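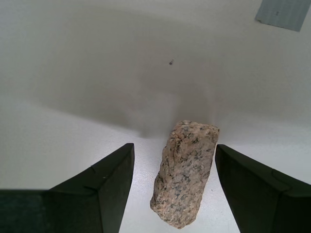

Got a letter that Witlow is being bought by Grasteck. I hold 200 Witlow shares from my old job there. Do I have to do anything, or do they just turn into cash? I've sat on them like that speckled chunk of granite for years.
Kipchumba Massawe

Virner

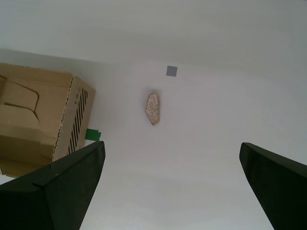

Check if it's a cash or stock deal first. Mine was all cash and my broker handled it - took 7 days after closing. Stick the letter in a cardboard box like the one there and keep it for taxes.

Vukčević 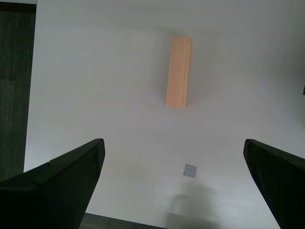
And vote! The proxy card usually comes before the deal closes.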